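Cherche mordus de petites mécaniques pour atelier engrenages (débutants bienvenus !)

Avril 2024

Bonjour à toutes et à tous ! Je cherche des gens curieux, patients et pas trop maniaques du chronomètre pour venir monter, démonter et remonter des petits ensembles d'engrenages à l'atelier Larkgate. Les séances nourrissent un manuel de montage que je prépare depuis janvier, et j'ai besoin d'autres mains que les miennes.

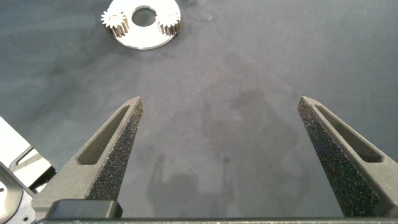
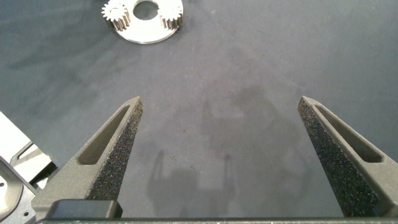
Un plateau rond et ses deux petits pignons droits, sur le plan de travail gris foncé.

Publié par l'atelier Larkgate, rubrique Appels à participation

Alors, de quoi s'agit-il ? Le manuel s'appelle Astis (oui, c'est moi qui ai choisi le nom, non, je n'en changerai plus) et il explique comment assembler un petit réducteur planétaire quand on n'en a jamais vu un de sa vie. J'ai écrit les étapes, je les ai relues tellement de fois que je ne vois plus rien, et il me faut maintenant des personnes qui les suivent pour de bon et qui râlent quand une phrase est bancale. Râler fait partie du poste !

Concrètement, vous recevez une boîte de pièces et le texte imprimé. Vous posez les pignons sur leur plateau, vous présentez la couronne, vous vérifiez que ça tourne, vous défaites tout et vous recommencez avec la version suivante du texte. Moi je suis à côté, je prends des notes et je me tais (c'est la partie difficile pour moi). Si vous restez bloqué, vous me dites à quelle ligne, on le note et on passe à la suite. Je me fiche complètement de votre vitesse.

Il me faut 24 personnes en tout. Chacune vient pour 3 séances de 60 minutes, à une semaine d'intervalle si possible, parce que je voudrais voir ce qui reste en tête d'une fois sur l'autre. Les créneaux sont en fin de journée et le samedi matin, on s'arrange.

Aucun diplôme demandé. Si vous avez déjà réparé un vélo, un moulin à café ou une boîte à musique, très bien, et si vous n'avez jamais touché un tournevis, c'est encore mieux pour moi ! Il faut avoir 18 ans, lire le français sans trop de peine et supporter de travailler avec de petites pièces. Apportez vos lunettes de près si vous en portez. Pour les cheveux longs, prévoyez un élastique, et laissez les bagues à la maison.

Côté contrepartie, c'est modeste : un repas offert chez Durkska, la cantine du rez-de-chaussée, après chaque séance, et un exemplaire du manuel quand il sortira, avec votre nom dans les remerciements (sauf si vous préférez rester discret). Je ne peux pas rembourser les trajets cette fois-ci, désolée.

Pour vous inscrire, passez à l'accueil de Larkgate ou laissez un mot dans la boîte marquée Astis, avec un numéro de téléphone et vos disponibilités. Dites-moi aussi si vous êtes gaucher, j'en cherche quelques-uns, certaines étapes ont été écrites par une droitière et ça se sent. Je rappelle tout le monde, en général le soir.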